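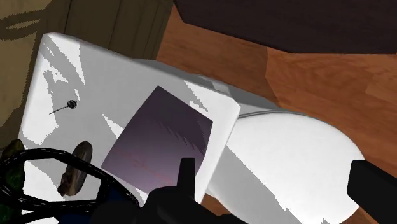
Toilet with the lid closed, seen from above.

Ticket 620: Clisunach Guest House, online booking page
Status: open, waiting on Drudora
Handled by: Phúc Khúc

Reported: Guests booking two nights or more in October get the one-night rate on the confirmation email. The booking page itself has the right total.

9:40 Made a test booking for Room 2, three nights. Page total 300, email total 100. Same result in a second browser.

10:15 Checked the Sulov annex. Its emails are correct. It still uses the old email template.

11:05 Put the old template on Clisunach and booked again. Email total 300. Switched back and the fault returned.

11:30 Sent both templates to Drudora support. Left Clisunach on the old one for now. It lacks the parking directions, so the front desk will have to send those separately.

2:20 Luo at the front desk found one guest with a wrong email. Corrected copy sent, total 700. Guest has replied and is happy with it.

Next: retest when Drudora sends a fix. Please don't edit the template before then.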